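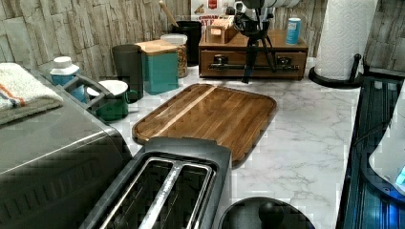 Why does a flat piece of wood go out of shape indoors?

It takes in water from damp air and gives it up again to dry air, and it swells and shrinks unevenly as it does so.

Everything in this handout grows out of that one sentence, so if you missed the last session, read it twice and you will catch up quite happily. I have written the notes out more fully than I spoke them, partly for those of you who like to listen without scribbling, and partly for me, who always remembers the best bit on the walk home.

Wood in the House, Handout 4: Grain, Damp and Movement
Tutor: Theresia Oberholzer

Where the water sits

A living tree is full of water. Some of it stands in the hollow middles of the cells, rather as it would in a bundle of drinking straws, and some is held in the cell walls themselves. When the timber dries, the water in the hollows leaves first and the wood hardly changes size at all. Only when the walls begin to lose theirs does the shrinking start. Timber stacked outdoors under cover often settles at something like 14 per cent moisture, and a heated room will take it lower still, so a shelf made up straight from the shed may have a good deal of shrinking left to do over its first winter by the radiator. Mariama Dramani asked whether varnish stops this. It slows it down (sometimes wonderfully), but the damp does get through in the end.

Along, across and around

The long cells run up the trunk, and along that length wood scarcely moves. Across the grain is quite another matter. Movement that follows the curve of the growth rings is usually something like twice the movement in the direction from the centre of the tree out to the bark, and it is this difference that makes a plank cup. 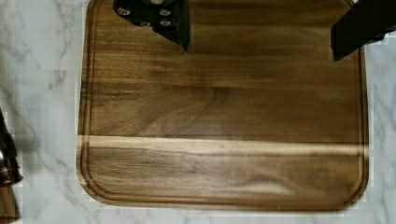
Reading grain is mostly a matter of asking which way the cells lie, and I do urge you to practise on whatever you have at home before we meet again – a door, a spoon, the lid of a box. Begin with the direction of the streaks, for that tells you where the movement will be least. On the dark brown chopping board, the long streaks go from left to right, so any swelling would show mainly the other way, between the top and the bottom of the picture. Look too at the middle of the upper half, where the lines turn wavy and make faint ovals and wedges. Figure of that sort means that the fibres, or the rings, are not meeting the surface at a steady angle. It is lovely to look at, and a nuisance to plane.

Leaving room

Joiners knew all this long before anyone could measure it. A panelled door is the classic answer: the panel sits loose in a groove, and can grow and shrink without pushing the frame apart. Please don't glue the panel! Jonas Grabner told us about the table top he had screwed down tight on every side, which split along its length one January with a bang that woke the dog. Slotted screw holes would have saved it.

Drawers ask for the same kindness. A front fitted very snugly in a dry spell may well stick when the weather turns, and a shaving taken off in a hurry leaves a gap later on. Wait a little and see whether it frees itself.

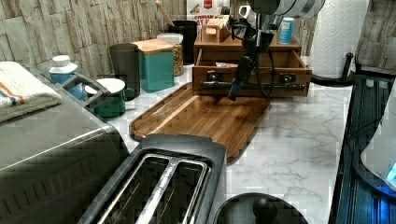
Fig. 3. Wooden drawer unit with two small dark knobs, the drawer pulled forward.

Weight and hardness

People often suppose that heavy wood must be steady wood. I'm afraid the two don't go together so neatly. Oak weighs around 700 kilograms to the cubic metre once dry, and it moves a fair amount. Some much lighter timbers hardly stir. Beech is hard, strong and cheerful to work, yet it is well known for moving with the seasons, so think twice before using a wide piece of it anywhere steamy.

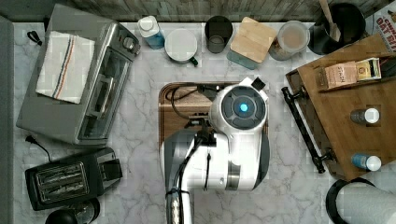 Before the next session

Bring one small wooden thing from home, anything that has warped, cracked or stuck, and we will try to work out together which way it moved. Gertraud Ruchti has kindly promised a drawer that only opens in June. If you have a pencil and a steel rule, bring those as well, and mark the grain direction on your piece with a light arrow (on the back, please, where it can be rubbed out).

Those of you doing the reading should look at the chapter on seasoning, and leave the tables at the end for now. We shall go through them over tea.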